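10/5/23

So the plaza problem is back, and I have spent most of this week on it. If you've been following along, you know I've been writing the localization and free-space code for Prulero, our little outdoor rover, and that I bragged at the end of the last post about how nicely it drove the hallway loop. Well! Hallways have walls. Walls are lovely. You can match against a wall all day long and the pose estimate just sits there purring.

Then we went outside to the big concrete plaza, and my feature tracker, which is supposed to hang on to 600 points, dropped to 67 and kept sliding. The filter held on for a bit and then decided we were drifting sideways toward the trees. We were driving straight. Aslı Avcı was walking behind with the e-stop and she used it (thank you, Aslı).
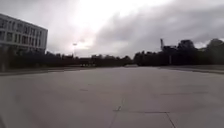 Lots of concrete, one nice T-shaped joint, and a sky that eats your exposure.

My first mistake was letting auto-exposure look at the whole picture. Half of it is sky, and on a gray day with the sun glowing behind thin cloud, the sky wins every time. The trees go almost black and the pavement turns into soup. I changed the metering so it only looks at the region under the horizon line, which I get from the IMU pitch, and that alone got me a lot of my points back. Two hours of work, most of it spent hunting for a flipped sign in the pitch angle. I should just tattoo the axis convention on my arm.

The second thing is the joints between the slabs. I'd been treating them as noise, and worse, the free-space segmentation was calling some of them obstacles. Dark thin line on the ground, must be a cable, better stop! Prulero would creep up to an expansion joint, think about it, plan around it, find that the joint kept going, and give up. The planner log from that run is really funny if you aren't the one who has to fix it.

Now I run a line detector on the ground region, project the lines down onto the ground plane, and keep the ones that stay put from one frame to the next. Those get cleared in the costmap. They also go to the filter as heading measurements, because a long straight joint tells you a great deal about which way you're pointing. It tells you nothing at all about how far along it you are, so I only let it touch yaw and the offset across the line. I left the along-line part to wheel odometry for now, and yes, I know, wheel slip. It's on the list.
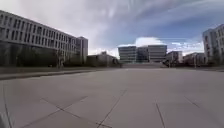 For the far stuff I've been going back and forth. Buildings across a big open space barely move when you do, so they're useless for range and wonderful for rotation. The old code threw away anything it couldn't triangulate within 23 frames, which meant it threw away every single window edge and roofline out there. I patched Jostora (that's the tracker library, my own, very badly documented) so that those points get kept in a separate "bearing only" pile. They never get a depth. They just keep the heading steady while the ground lines come and go.

With all of it switched on, replaying the same log, the yaw error stays under a degree for the full crossing. I cheered out loud at my desk. The replay isn't the real thing of course, and it runs slower than I want: 74 milliseconds per update, when the controller would like something closer to half that. Most of the time goes into the line detector, which is still happily searching the image at full resolution. I'm going to try it at half size tomorrow and see what breaks.

Aslı thinks I should drop the lines completely and map the plaza once with the good lidar, then localize against that. She's probably right for this plaza. I'd still like it to work in a place we haven't mapped, and also I'm stubborn.

The branch is called plaza-yaw if you have access to the repo. Please don't merge it, there's a hardcoded camera height in the projection code and it's the wrong one for anybody's robot but mine.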